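4.2 Recognition by length of service

Skonomitz has given service pins since before anyone now on its payroll was hired, so the people who could explain the pins have all received one and left. The rules that survive fit on a single page. An employee gets a bronze pin at 5 years, a silver one at 15 and a gold one at 25. The page is silent on whether parental leave counts, whether time at a firm later bought by Skonomitz counts, and what happens to an employee who quits and comes back. All three questions came up during our study, the last of them twice in the same meeting.

We asked the 400 employees in our sample to name every form of recognition they could remember receiving from the company. Pins did poorly. Many pin holders left them off the list and then, when shown the official record, remembered the ceremony in detail, including the food. One respondent had been wearing hers during the interview. This fits what Wunderlich found at Zultholm, where staff described their long-service award as "the lunch," and the plaque that came with it went unmentioned until the second round of questions.

It would be easy to conclude that the pins do nothing, and a finance department might enjoy hearing it. The pattern in our data is less convenient. Employees who were due a pin and did not get one on time remembered it very well indeed. They could give the month it should have arrived, the name of the person they had written to, and in several cases the wording of the reply. A pin that arrives seems to be worth little. A pin that fails to arrive is worth a grievance, and the grievance keeps its value for years. 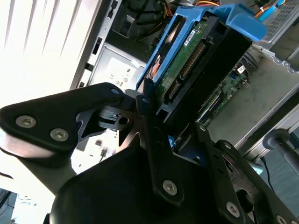 We call this the late pin effect, over the objections of one author, who thinks it sounds like a wrestling term. To examine it, we compared employees whose pins were presented within 3 months of the anniversary with those who waited longer. The second group scored lower on our measure of felt fairness and slightly lower on trust in their direct supervisor, even though supervisors at Skonomitz have no part in ordering pins. When told this, most respondents said they knew. The supervisor, several explained, could have asked.

Interviews with the supervisors gave the other half of the story. Of the 13 we spoke to, few could say when anyone on their team had last reached a milestone. The human resources office sends out a list each September. It is sorted by employee number, which was a helpful arrangement when numbers were handed out in order of hiring and has been less helpful after two mergers. One supervisor kept the list in a drawer with those from earlier years and offered to let us have the whole pile. We accepted, and are grateful, and have recommended a second copy.

Does the size of the award matter? Fukine offers a useful contrast. That company dropped its pins and now pays a bonus of $3,000 at 25 years, with no ceremony. Employees there named the award more often when asked to list forms of recognition, but they tended to file it under pay. Asked whether the company had ever thanked them, a fair share of bonus holders said no. A few said the money had arrived with a note about tax withholding, and that the note was signed by a department.

None of this should be read as a case for ceremonies, which have troubles of their own. At Skonomitz the pins are handed out by whichever senior manager is free, and the manager reads the names from a card. Respondents were forgiving about mispronounced names and much less forgiving about wrong job titles. A retired dispatcher introduced as a clerk had brought the matter up, by her own account, at every family gathering afterward. We did not attempt to verify this with the family.

Section 4.3 turns to recognition given by coworkers, where the records are worse and the memories a good deal better.

Note 3. Felt fairness by timing of service award, Skonomitz sample. Pins presented within the three-month window are grouped together; later presentations form the comparison group.

Related papers

Wegener and Srithong: Who Orders the Cake? Unassigned Work in Mid-Sized Offices
Wunderlich: Remembering the Lunch: Long-Service Awards at Zultholm
Villanueva: Anniversary Dates After a Merger
Eichhorn: Bonus or Thanks? Notes From Fukine
Hollmann Working Papers: Job Titles and Their Discontents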